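Home Projects Reports Funding Contact
Search reports Go

Wistelden practice store: progress report no. 2

Prys Maddocks
Nov 6, 2023

To Kenta Mizuno, Brunetti grant office. Sorry this is short on polish, am writing it between two other things. Covers everything from the start of October up to now. Spending at the bottom as you asked.

Short version: drinks section is in and being used. Baskets in. Checkout not finished. Dry goods half done. We're under budget so far but the counter isn't paid for yet, so don't read too much into that. 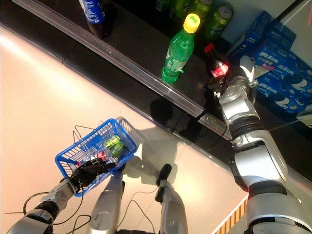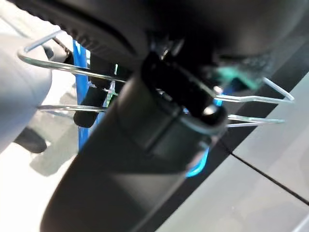
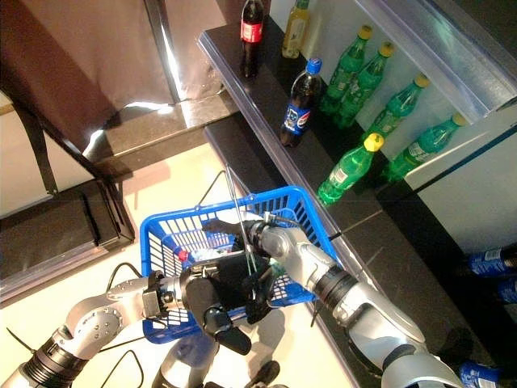 Drinks section

Went with the low black shelving in the end. The tall white units in the original plan were cheaper per foot but Shigeru Kudo sat in a wheelchair in front of the sample one and couldn't get at the top two levels, so that settled it. The low ones came from Iwasaki, flat packed, two boxes short on the first delivery. Missing boxes turned up nine days later. Assembly took most of an afternoon and one of the front rails had to come off and go back on the right way round.

Soda bottles and cans are mixed on purpose. Real stores have both and the learners need to look for the right one, not just take whatever is closest. We started with everything sorted by color and it looked very nice but was far too easy. Now it gets changed around before each morning group. Takes five minutes. There's a sheet on the clipboard for who did it last, please nobody mention that the sheet has not been filled in since the second week.

All the drinks are real product, sealed. We tried empties refilled with water in the first week and people noticed right away, the weight was off on the cans and the caps had already been cracked open so they spun loose. Full sealed bottles are heavier for people with a weak grip but that is part of what they come to practice. Dates get checked on the first of the month. Anything near its date goes to the lunch table and gets replaced out of the consumables line.

Dents: expect them. A few cans get dropped every session. I have put in a bit extra for that.

Baskets

Blue plastic ones, wire handles. Same general type as the big supermarket on the bypass has, which was the point. Tsutomu Takeda asked about the kind with wheels and a long pull handle. We had one on loan for a week and it was popular but it kept rolling off when people let go to reach for something, floor isn't quite level at that end. Could come back to it after the floor gets looked at (see below).

The handle is the bit people struggle with most. It folds down over the goods, so you have to lift it out of the way before putting anything in, then lift it again to carry. Several learners were leaving it down and trying to squeeze the bottle under. We now do a step on its own just for handles, empty basket, floor level then table level, before anyone goes near the shelves. Worth keeping in the write up for the next site.

Also: heavy things first, bottles lying on their side if they're tall. A big bottle standing upright makes the basket tip once it's picked up. Added to the picture cards. The cards need reprinting anyway becuase the lamination peeled.

We put baskets on the floor next to the shelf for filling, same as most people do in a store when they need both hands. For anyone who shouldn't be bending there is a folding stand. One stand only at present, would like a second.

Floor

Pale vinyl, came with the room. Cleans up well. Shows every scuff. There's a dip near the far end of the drinks shelf, Tetsuya Kikuchi put a level on it and says it can be packed under the vinyl without lifting the whole sheet. Quote requested, not in yet. Will forward when it comes.

Dry goods

Half done. Cereal, rice, pasta, soup are up. Household stuff (sponges, dish soap, trash bags) still in boxes in the corridor waiting on the last shelf unit, which is the same range as the drinks one and is on back order. Was told mid October. Then end of October. Now not told anything.

In the meantime we borrowed a table. Works ok, but the tins roll.

Shelf labels and prices

First set printed too small. Second set is large print, black on white, and fits the rail slots if you trim the bottom. Prices are rounded to whole dollars for the beginner groups and are real prices for the others. Swapping the two sets over between groups is a pain. Shigeru is looking at a flip card so both prices live in the same slot, he made a trial one out of an index card and tape and it's holding up better than the printed ones.

Checkout

Behind. The counter top is cut but the legs are wrong, wrong height, they'd put it at chest level for anyone seated. Sent back. The till software from Flurnix is installed on the old laptop and it does scan, but every item has to be entered by hand the first time and we are only part of the way through the list. Drinks are all in. Dry goods about to start. Nothing has been entered for household as it's all still taped up.

Until the counter arrives the checkout is a desk and a cash box. Fine for handling coins. No good for practicing the part where you unload a basket onto a belt, which several families specificaly asked for.

Who has used it

38 learners since opening, most of them more than once. Not counting the open afternoon, that was mainly parents and people being polite. The smallest groups work best, three at the most, otherwise there's a line at the cola. The one-to-one slots are booked through to the end of the term and there's a waiting list going.

Feedback is mostly spoken and I've not typed it up. General drift: people like that it's quiet, would like a fridge with a door to open, would like bread. A fridge is a whole other conversation (power, noise, cost). Bread would go stale. Tsutomu has suggested plastic bread. I've said we'll see.

Money

Grant for this phase: $3,563
Spent to date: $2,844
Still to come out of what's left: counter legs, last shelf unit, second folding stand, card reprint, floor packing if the quote is sane

I'd set aside $100 for replacement stock and dented cans and that still looks right. If the floor quote comes in high I would want to talk to you before dropping the stand, the stand gets asked for every session.

Receipts are in the shared folder, all except the one for the price label stock, which I had and now can't find. Have asked for a duplicate.

Needed from you

- ok to move the leftover from "signage" into "furniture", signage came in cheap
- whether the floor counts as an allowed cost or has to go through the landlord
- a contact at Iwasaki who isn't the general inbox

Next

Finish entering dry goods. Chase shelf unit again. Counter legs, correct ones this time. Handle step written up properly with the card drawings so it can go in the pack for the second site. Will send the floor quote on its own when I have it, and the next report after the counter is in.

Prys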